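Subject: Re: [derwood-allotments] Slugs again

Milagros Grajales wrote:
> Has anyone tried beer traps this year? Mine caught
> 2 slugs and a great deal of rain.
> Also, is Gumo any good as a bean variety?

Milagros, two is a better score than mine. I put out a whole can on plot 8 in June and the slugs treated it as an aperitif before the lettuces.
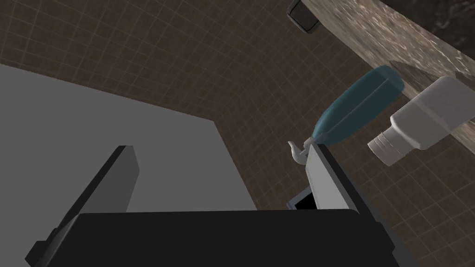
Gumo I can vouch for. Slow to get going, sulks in a cold spring, then crops until you're leaving carrier bags on the neighbours' doorsteps and running away. Sow them indoors and don't plant out until they're a hand high. I have spare seed in the shed if you want a handful, under the netting I keep meaning to untangle.

Wálter Zapata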